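I'd been trying to get Zoila Huanca to sit down with me since January, and she kept putting me off with the same excuse, that there was nothing to say about soup. Then I ran into her outside the Cloutier building with a crate on her hip and she said fine, come by tomorrow, but you're peeling. So I peeled (badly!) and she talked, and most of what follows was said over a sink.

If you've never been to Wokgate, it's the lunch counter at the bottom of Bollent Street, with the green awning and the door that sticks. Zoila has run it for 17 years. There are 5 stools, a shelf along the window where you can stand up and eat, and a menu that changes whenever she feels like it. I go for the squash soup. Other people will tell you it's the peanut one, and those people and I have agreed not to discuss it.

I asked how she ended up with a name like Wokgate when there isn't a wok in the place.

"There was one!" she said. "The man before me did stir-fry. He'd paid for the sign, it was a nice sign, and I had no money left for another one. I figured I'd change it after the first summer. Then people started calling me the Wokgate lady and that was that."

She grew up in a house where soup was what you had before the food, every day, even when it was hot out. Her grandmother made it and her mother made it, and Zoila swore she'd never make it again once she moved away. She worked in a bakery for a while, hated getting up that early, and moved over to a hotel kitchen where she did nothing but breakfast eggs.

"I was good at eggs," she told me. "I was so bored. I used to go home and cook a big pot of something just to chop. Really, just to stand there and chop an onion and have it be mine."

The pot got bigger, the neighbors started knocking, and one of the neighbors was Garnet Thibodeau. Garnet is the other half of this story. He does the buying and the books, he drives the van, and he sat on an upturned bucket for my whole visit correcting her on dates.

"She charged me for the first bowl," he said. "I want that in there."

"I charged you for the second bowl," said Zoila.

They went back and forth on this for longer than I can print.

## Buying for the week

What I really wanted to know about was the shopping. I cook at home, I spend too much, and half of it goes soft in the drawer. Garnet buys for a room full of hungry people and throws away almost nothing, so I asked him to walk me through it.

"I don't take a list," he said. "Zoila gives me a list and I leave it in the van."

"I know he does," she said from the stove.

His way is to go around the market once with his hands in his pockets. He looks at what there's a lot of, and what the sellers have pushed to the front, and only on the second time around does he get his wallet out. He buys on color more than I'd have guessed. If everything in the crate is green, he says, you'll be tired of it after two days, so he'll grab something red or yellow even when he has no idea where it's going.

"It's going in the soup," said Zoila. "Where else would it go?"

I asked about bruises, and he got quite worked up. A bruise doesn't bother him a bit if it's getting cooked that afternoon. What he won't touch is anything that's been chilled hard and then left out, and he says you can smell it at the stem end. I've been sniffing peppers in the store ever since and getting looks.

Everything gets tipped out and sorted once it's back, before anybody sits down. Use today, use tomorrow, can wait. 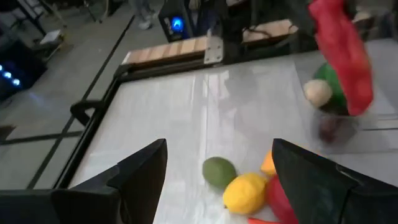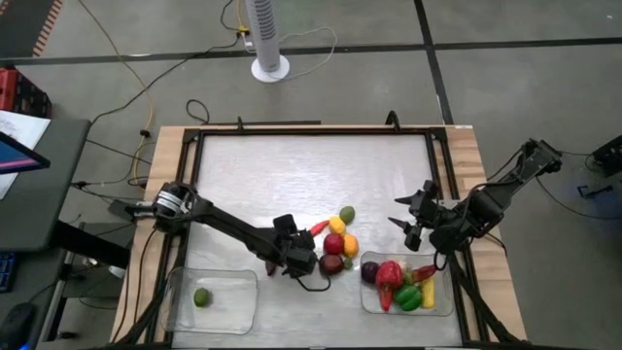
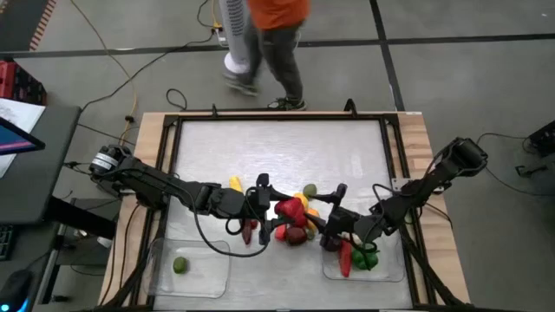

## The Floltaline years

You can't talk to these two for long without Floltaline coming up. That was the second place, across the river, and it lasted 2 winters. It had tablecloths. It had a printed menu with little drawings on it, which Garnet still has a box of and uses for phone messages.

"I wanted to find out if I could do it," Zoila said. "A real restaurant, with a coat rack. And I could do it, the food was good, I'm not going to be shy about that. But I was in the office all day. I had a person to make the soup!"

I asked what was wrong with the person's soup.

"Nothing! It was very good soup. He has his own place now. It just wasn't me making it, and I'd come in and taste it and go back to the office and answer the phone."

Garnet remembers the end of it differently. He says the heating bill did it, and that she was happy enough until she saw the heating bill. She threw a dish towel at him for that. What they agree on is that they locked up after the last dinner, drove back over the bridge with the pots rattling around in the van, and she had Wokgate open for lunch the next day.

"Nobody had gone anywhere," she said. "Same faces. One man asked if I'd been on vacation."

## What she'd tell you about soup

I did get a little cooking advice out of her, mostly by doing things wrong in front of her. My onions were too big, for a start. She likes them small and cooked slow with the lid on, way past the point where I'd have gotten impatient and turned the heat up. Salt goes in with the onions and then again at the end, and she tastes with a piece of bread instead of a spoon because that's how people are going to eat it.

She doesn't own a blender, by the way. The squash soup is pushed through a sieve with the back of a ladle, every batch, and when I asked if that wasn't a lot of work she held up her right arm and made a muscle. (It's an impressive arm.)

And stock? I was all ready to be scolded about stock. I use the cubes.

"Use the cubes," she said. "Who's coming over, the president? Put a potato in it, put the cheese rind in it, cook it long enough. My grandmother used water."

I asked if she ever gets sick of it, and she thought about that one, stirring. She said she gets sick of lentils toward the end of every winter and takes them off the board until people complain. She gets sick of the door sticking. Garnet has been going to plane it down since before Floltaline.

"It's on my list," he said.

"Which is in the van," said Zoila.

By then it was getting close to opening and there were already two people waiting under the awning, so I was handed a bowl and told to get out of the way. I took the end stool. It was the peanut one that day, and yes, all right, it was very good. I still say squash.

Wokgate does lunch only, cash or card, and when the pots are empty she turns the sign around. Pull the door toward you first and then push.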